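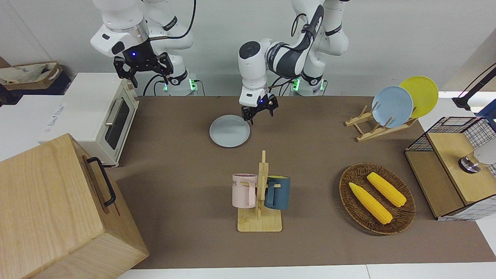 KERSHAW, May

Every few months a new set of rules comes out for letting robot arms loose in a kitchen, and every few months I read it with a cup of tea and a pencil. The latest is the Virkari bench guide, 51 pages, free to download if you hand over your email address. I've put the useful bits here, along with the bits I'd cross out. If you look after a teaching kitchen or a workshop with a pair of arms over the table, you can have the lot in ten minutes.

Mats

The guide says to cover the whole working surface with a single plain mat. Agreed. A pale blue plate shows up well on brown, for the arms and for you, and crockery set down on a mat makes less of a racket. The guide then wants a mat "certified for automated handling", and I can't find who does the certifying. Zokard sell one. As far as I can tell it's a desk mat with a sticker. Buy the desk mat. Do tape the corners, and check the tape every morning, as an edge that lifts will put your plate on a slope.

Plates and racks

Slatted wooden racks are fine. I've read that only moulded plastic ones should be used, on the grounds that wood "varies". So does everything in a kitchen. What matters is that the rack stays put when a plate goes in slightly crooked. Push it with one finger at the top. If it tips, put something grippy underneath.

The guide would also like every plate to be the same size and colour. I'd do the opposite. A blue one and a yellow one side by side in the rack are easy to tell apart when you're giving instructions, and you'll find out early if your setup only copes with one of them. Chipped plates go in the bin. A hard fingertip on a chip makes it a bigger chip.

Mugs

Mug trees get a whole chapter, most of it padding. My version:

Use one with a wide flat base.
Hang the mugs by the handle with plenty of air between them.
Leave them empty.
Don't use your favourite.

The rule about turning every mug so its printing faces the same way can be ignored unless your own system needs it. Ask whoever set it up, and ask them to show you.

Food on the table

Here the guide is too soft. It allows "light food contact" after a wipe of the fingers. Grippers have seams and screws and pads, and a wipe doesn't get into any of them. If food is going to be eaten, keep it away from a gripper that wasn't built to be washed. Corn on the cob in a wicker tray makes good practice: an awkward shape, a bit of texture, a rim to clear. Whatever you practise with, don't serve it afterwards. And wicker can't be scrubbed properly, so keep that tray for the bench and don't let it drift back to the bread.

Ovens and lamps

A toaster oven at the side of the table should be unplugged while the arms are moving, unless using it is the job. Switched off isn't good enough when there are knobs in reach. The guide says "powered down", and people read that as they please.

Lamps on jointed stands: tighten them, then mark the position with a strip of tape. They sag. A lamp that has crept down over a fortnight is in the way, and it changes the light too.

Cables

Cables on the arms need enough slack for the full reach and no more. Move each arm slowly through its furthest positions and watch the loops. The guide suggests doing this every 3,000 cycles. I don't know anyone who keeps a tally of cycles, so do it on the first of the month and after any bump.

Status lights

I have grumbled about this one before. "Green rings at the base indicate a safe condition." They indicate whatever the maker decided they should, and makers differ. Look it up in your own manual, write it on a card and stick the card to the wall. Until then treat a glowing light as meaning the thing has power, and keep your hands out.

Rules I'd keep

Page 14 has the best advice in the document, and it's two lines long. One person has the stop button and does nothing else. No one reaches across the table until that person says so. Print that page.

The Skekach checklist, if you have been sent that instead, runs to 105 items and asks for a signature against each. I tried it for a week. By the third day I was signing without reading, so I went back to my card on the wall.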